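Ristell Craft Exchange
Member Newsletter, February 2023

The Supply Room Has Moved to Clear Bins

The supply room at Stoltgate is open again after the winter closing. The cardboard boxes are gone. Everything small enough to fit in a bin is now in a clear plastic one with a lid, and the bins are on open shelves in the same room as before, through the side door and past the coat rack.

Members have been asking for this for a long time. The old boxes came from all over. Some were shoe boxes, some were printer paper boxes, and a good number still had the name of whatever had been shipped in them, so a box marked for canned peaches held zippers and the box beside it held more zippers under a different name. People opened a lot of lids to find one thing. Lids got left off, and beads got into the yarn.

We went through every box in the room before anything was moved. The final list has 1,118 entries. An entry can be a single tool, such as the large rotary cutter, or a whole lot of something, such as "buttons, brown, mixed sizes." The list is in a binder on the end of the first shelf and there is a second copy at the front desk. Please don't take the binder home. Corrections can be written straight onto the page in pencil.

The bins

We tried three kinds before ordering. The cheapest cracked at the corners when stacked full. The second kind was sturdy but had hinged lids that needed more room above the bin than our shelves allow. We settled on a squarish bin with rounded corners from Wekix, in a small and a large size. The plastic is clear with a slight frost to it. You can tell red yarn from green yarn through the side, but you will have to open the lid to see what size a knitting needle is.

The total for bins, labels, shelf hardware and paint came to $1,814. That was paid out of the September rummage sale, with a little left over for replacement lids. The itemized bill is at the desk for anyone who would like to see it.

Labels go on the short end, facing out. We used plain white tape and a black marker. The tape peels off without leaving much behind, and we expect the contents to change as donations come in. If you empty a bin, pull the tape off and put the bin on the bottom shelf by the door with the other empties.

How the room is laid out

There are 14 shelf sections. They are numbered from the door, going clockwise. Yarn and knitting supplies come first, then sewing notions, then paper and card, then paint and brushes, and last the odds and ends that don't belong to any one craft. Heavy things are low. Glass jars, the iron and the paper trimmer are on the bottom shelves only, and should go back there.

Fabric did not go into bins. We talked about it, and a few people wanted it, but folded yardage takes up too much space that way and the pieces at the bottom never get looked at. It stays on the long shelf, sorted by color, with the width written on a tag pinned to the corner. Pieces shorter than half a yard go in the scrap barrel and are free to take.

Large sheets were the other problem. Foam board, poster board, mat board and the painted backdrop panels used to lean against the wall behind the door, where they were kicked and bent. They now stand upright in slots at the far end. Pull a sheet out toward you by its edge and lift it over the lip. If you cut a piece from a sheet, put the larger part back and drop the smaller part in the offcuts crate. Anything smaller than a sheet of notebook paper can be thrown out.

The backdrop panels are the ones people borrow for photographing finished work before a sale. They come in several colors and may be signed out for up to a week. Gray and blue-green go out most often. The matte ones are better for glazed pottery and jewelry. Please wipe them with a dry cloth only. Water lifted the color on one of them last year and it had to be repainted.

Borrowing and keeping

The rules on what you can take have not changed, but several newer members have asked, so they are repeated here.

Anything with a yellow dot is a tool and is borrowed. Sign it out in the book at the desk and bring it back within two weeks.

Anything without a dot is a material and is yours to use. Take what you need for the project you are working on now.

Unopened packages of paint, glue and fixative are kept for classes. They are in section twelve and have a strip of tape across the lid. If you need something from there, ask at the desk first.

Late tools were a real trouble last year. We don't charge fines and don't plan to. A short call or a note left at the desk is enough if you need something longer. The two pairs of pinking shears have been out since fall and we would like at least one of them back before the quilting class starts.

Donations

We are taking donations again, with some limits. We can use yarn in full or nearly full skeins, cotton and wool fabric, working scissors, sewing machine needles in their cases, unused sketch pads, card stock, acrylic paint that still stirs, and picture frames without glass.

We can't use magazines, dried-out markers, foam pillows, broken sewing machines or partial cans of house paint. We also have more plastic beads than we will get through in years. Please hold off on those.

Bring donations to the front desk and not to the supply room. They are sorted at the desk, added to the list and shelved later. A bag left on the supply room floor usually ends up being gone through before it is listed, and then the list is wrong from the start. If you are bringing more than a carload, call ahead so the cart is free.

Clear bins with matching lids are also welcome. The Wekix large size fits our shelves best, but anything close will be used somewhere. Bins without lids are fine for the scrap area.

Light and hours

The far end of the supply room is dim. The walls there are dark and the one ceiling fixture is on the door side. A second fixture has been ordered. Until it is in, there are two clip lamps on the last section. Turn them off when you leave. Thread and paint colors are easier to judge at the table by the front window, and it is fine to carry a bin out there as long as it goes back to its own number.

The room is open whenever the front desk is staffed. On class nights it closes fifteen minutes before the building does. The Mohmand Street entrance is locked after dark this month while the step is being fixed, so come around by the parking lot.

Sorting the odds and ends isn't finished. Sections thirteen and fourteen still hold bins marked "mixed," and some of these are a mix of everything from curtain rings to dollhouse parts. If you have a spare hour and like that kind of work, pick a mixed bin, take it to a table and divide it up. Empty bins are by the door, tape and markers are in the cup on the first shelf.

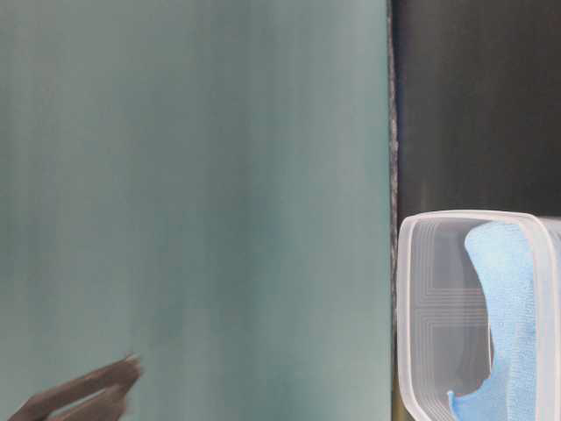
One member wrote in after the reopening to say that the numbers should go on the lids as well as on the ends, and that in her own sewing room the lids were always the part that got switched. She would also like the knitting needles sorted by size, with the size on the tape, and has offered to do that bin herself if it can wait until she is back from visiting her sister. It can wait. Extra tape has been set aside for the lids.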